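The cloth that wouldn't let go

Rosario Cocco still has the first failure log pinned above his desk at Votora, and he lights up when you ask him about it. "Look at this line," he says, before I've even got my coat off. "The software says the hand is open. It says so for 11 seconds! And the whole time the cloth is stuck in there and the arm is getting ready to leave."

The arm belonged to a wiping task his group had been building over the winter. Pick up a cloth, wipe a counter, put the cloth down, go again. It had completed 2,676 cycles without a stop when, one Friday in February, it opened over the drop tray and nothing dropped. A fold had worked its way into the gap beside the finger. The controller read the motor position, decided the cloth was gone and swung back for the next one with the old one trailing underneath.

The trailing end caught a clamp on the bench, the arm pulled, and the clamp came off and hit the floor a couple of feet from Fulvio Grasso, who runs the safety side of the project.

"I was outside the line, so I was fine," Grasso says. "But I wasn't outside it by much. And the force limit never tripped, that's what got me. The cloth stretched. It fed the load in so gently that the arm thought everything was lovely."

Both men get happily sidetracked here (we lost a good ten minutes to the difference between terry and microfiber), but the short version is that soft things fool sensors set up for hard ones. A block is in the hand or it isn't. A cloth can be half in, wound around something, or hanging on by a single thread.

"We'd tested with 40 different objects," Cocco says. "Bottles, boxes, sponges, you name it. Two of them were fabric, and both were stiff! I love that we found this, I really do. I just wish we'd found it with a smaller clamp."

They stopped all cloth work that afternoon and went back through the recordings. Out of 449 releases they pulled for review, Grasso marked three more where the cloth had hung for a moment before falling. No alarm had gone off for any of them. 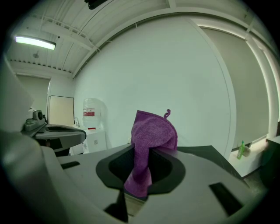
Microfiber is now the group's standard test for any change to the hand, and Cocco is delighted with how mean it is. He has strong opinions about which cloths are worst. The purple one is a good example of his kind of trouble, bunched and twisted where it comes up out of the opening, with a little curled hanging loop at the top corner. "That loop!" he says. "Anything it can hook, I assume it will hook." Loops are on his checklist now, along with frayed hems and sewn-in tags.

The fix came in two parts. After every release the arm has to hold still while a camera check confirms that the fingers are clear, and if the check isn't sure, the arm stays put and calls a person over. The force limit also drops sharply for the first stretch of travel, so a slow pull gets noticed early. It makes each cycle longer, and Grasso had to argue for that.

"Rosario hated the pause for maybe a day," he says.

"Half a day," says Cocco.

The bench clamps are bolted down now, too, and the floor line has been moved back. Next on the list is wet cloth, which Grasso expects to be horrible. Cocco has already bought the buckets.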